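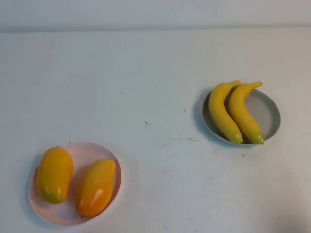 Why would a small college put its volleyball games on the radio in Portuguese? Because a lot of the players' families speak it at home, and Hurnelville College finally noticed who was sitting in the bleachers.

I caught my first broadcast in March, streaming on my phone while I folded laundry, and I was hooked by the second set. Beatriz Lobo does the play-by-play (she's a junior studying accounting!) and she talks so fast that I, with my two years of night-class Portuguese, get maybe every third word. It doesn't matter. When she stretches out "ponto" after a long rally, you know what happened.

The games go out through Jevow, the same audio app the college already uses for its English coverage, so all it took was a second channel and a second headset. Beatriz told me the first match drew 116 listeners. By the conference semifinal they'd passed 1000, and a good chunk of those were in Brazil – grandparents, mostly, and a few old club coaches.

Her partner on the air is assistant coach Marinho, who retired from playing last spring and still groans out loud at every missed serve. He's great. The two of them argue about substitutions the whole way through, and I've started keeping the English feed off even when I'm lost.

The athletic office says the channel will be back next season with all the home games and a few road trips, starting with the match at Zarkley. First serve there is at 7 p.m., and the stream opens 15 minutes earlier with the lineups.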